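Jueves, 26 de septiembre de 2019

Hoy tocaba ordenar. Llevo desde junio diciendo que tocaba ordenar, y cada jueves aparecía algo más urgente, por ejemplo mirar por la ventana. Pero Regula volvió el lunes de Birkamport con ese aire de persona descansada que da tanto miedo, se plantó delante de la estantería, no dijo nada y se fue a hacer café. Conozco esa manera de no decir nada. Así que esta mañana me remangué.

Empecé por la caja blanca, que es donde acaba todo lo que no sabemos dónde poner. Dentro estaban el cilindro verde y, detrás, el naranja rojizo, arrimados como dos jubilados en un banco. También un cartón con una etiquetita que alguien imprimió con toda su buena fe y que ya no nos sirve a ninguno de los dos. 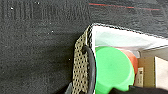
Kwadwo Korletey
Encargado de almacén y, a ratos, de este diario

Regula sostiene que los cilindros son míos. Yo sostengo que venían con el pedido de Eberhard, aquel que llegó repetido y que no quisimos devolver por pereza de buscar el albarán. Discutimos un rato con mucha educación. Al final ella propuso tirarlos y yo, que hasta ese momento no les tenía ningún cariño, me oí defenderlos como si fueran herencia de mi abuela. Se quedan. Qué vergüenza de hombre.

Luego vino la cuestión del sistema. Yo tengo un sistema: lo que uso, a la altura de la mano; lo que no uso, arriba; lo que me da remordimiento, en una caja cerrada. A Regula le parece que eso es un estado de ánimo. Ella ordena por proyectos, y por eso hay en esta casa siete cajas que ponen Humari, un encargo que terminamos hace tanto que ya nadie recuerda si lo cobramos. Abrí dos. En la primera había bolsas vacías. En la segunda había más bolsas vacías, dobladas con un esmero que me conmovió bastante. Quien las dobló pensaba en el futuro, y el futuro era yo, sentado en la moqueta a las once de la mañana, preguntándome qué hacer con ellas.

Las guardé otra vez, naturalmente.

Comí tarde y mal (una empanadilla de pie, leyendo el reverso de una factura de Raltbridge) y por la tarde me puse con la estantería negra, la de rejilla. Le tengo aprecio. Lleva ruedas, cosa que en teoría permite moverla para limpiar detrás y en la práctica permite que se mueva ella sola cuando uno empuja una caja con demasiada convicción. La compramos para una sola cosa y ya no sé cuál era. Ahora sostiene de todo, con la paciencia de un camello.

Los recipientes claros los he dejado donde estaban, en la balda de en medio de la parte alta. Quedan muy formales contra la pared blanca, casi parece que alguien los hubiera elegido. La balda de los colores es otro asunto. Ahí viven la bolsa de tela color arena, que no se sostiene con mucha dignidad pero se sostiene, y la bolsa negra brillante, que mira a la otra por encima del hombro. Debajo de la negra hay una cosa azul que intenté reubicar y que volvió a su sitio por falta de alternativas. En el extremo, una cosa amarilla como un limón hace tope contra el poste y evita, supongo, el derrumbe general. El bulto anaranjado asoma por el borde y me pone nervioso. Lo empujé hacia dentro. Regula pasó, necesitó algo del fondo y volvió a sacarlo. Lo empujé. Lo sacó. Hay matrimonios que empiezan así y sociedades limitadas que acaban así.

La balda de arriba no la he tocado. Para tocarla hace falta la escalera, y la escalera está detrás de la mesa, y encima de la mesa he ido dejando todo lo que sacaba. Lo de abajo fue más fácil: la caja de cartón se queda a la derecha y a su izquierda va la blanca, más pequeña, que la compañía también es una forma de orden, y además me apetecía terminar una balda.

A las seis di el día por acabado. Regula vino con el abrigo puesto a pasar revista.

– Está igual – dijo.

Le expliqué que igual no estaba, que ahora cada cosa se hallaba donde se hallaba por decisión propia. Me preguntó si por decisión propia de la cosa. No quise contestar a eso. 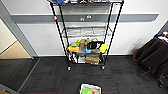
Pendiente para mañana

Buscar la escalera, o mejor dicho, llegar hasta ella. Llamar a Eberhard por lo del albarán antes de que llame él. Decidir algo sobre las cajas de Humari sin abrirlas, que abriéndolas me ablando. Comprar etiquetas, de las que se leen. Y devolverle a Regula el rotulador gordo, que lo ha pedido ya dos veces y lo tengo yo en el bolsillo desde el mediodía.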